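Cleaning cloths, colour coding and the grey ottoman

Posted 2025-05-11 by Wayne Fehr
Filed under: Household, Textiles

The ottoman was reupholstered in January. The old cover was a brown cotton velvet that had gone bald along the front. The replacement is a flat woven in speckled grey, bought off the roll from Wellik, who sell it under the name Dalska. The roll tag gave a weight of 300 grams per square metre. I paid $588 for the fabric and labour together and kept the offcuts, which have been useful for testing.

A fine weave with a speckle hides dust well. It does not hide lint. Anything that sheds will sit on top of the yarns and show, and a coloured cloth shows most. That is the reason for this post, as I have changed the cloths I use and two readers asked for the details.

The previous system was one bag of mixed rags under the laundry sink. Old T-shirts, half a towel, a pillowcase. T-shirt jersey is fine on glass and poor on upholstery. The cut edges curl and drop short fibres, and the cloth drags when it is pushed against the grain.

The current system is by colour:

Red: upholstery and cushions, dry use only.
Blue: kitchen benches.
Yellow: bathroom.
White: windows and mirrors.

They are from Jiment, sold in packs of nine per colour. The hems are overlocked. I checked the dye by wetting one red cloth, laying it on an offcut of the Dalska under a saucepan and leaving it overnight. There was a faint pink mark on the offcut the next morning. After three warm washes I repeated the test on a fresh offcut and got no mark. I still keep red for dry use.

Method for the ottoman, top surface:

Vacuum first with the brush head, low suction. Work from the back to the front edge and lift at the end of each pass. The front edge is rounded and the nozzle tends to skip there, so I do that part by hand.

Take a dry cloth and fold it in half, then in half again. Four layers gives enough body to keep the pressure even. Wipe in one direction. When the outer face is loaded, refold to a clean one. If the cloth bunches up, stop and flatten it. A bunched cloth only touches on the ridges, and it leaves lines in the nap of softer fabrics. On this one it leaves no lines but it misses half the dust.

Hold one end down and smooth away from it when refolding on the ottoman itself. The fabric has enough grip that the cloth stays put, which it did not on the velvet.
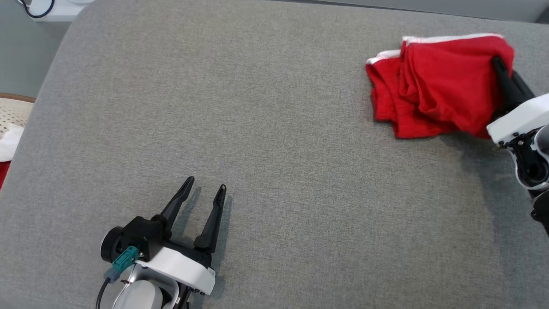
Red cloth on the grey weave, folds bunched up.

For spills I blot with a plain white cloth and leave the red ones out of it. I have had one spill so far, black tea, and it came up with cool water. The drying ring was visible for a day. I went over the whole top with a damp cloth to even it out and have not been able to find the spot again.

Washing: 40 degrees, no fabric softener. Softener coats the fibres and the cloth stops picking up dust. Reds go in on their own for the first three washes. Line dry, or tumble on low. Fold and stack by colour. Mine are in the second drawer of the Bouchard dresser in the hall, product number 3468 if anyone is matching drawers, with the reds at the left.

Next job is the underside. The dust cover is stapled on and has come loose at one corner, and I would like to replace the staples before it gets any worse.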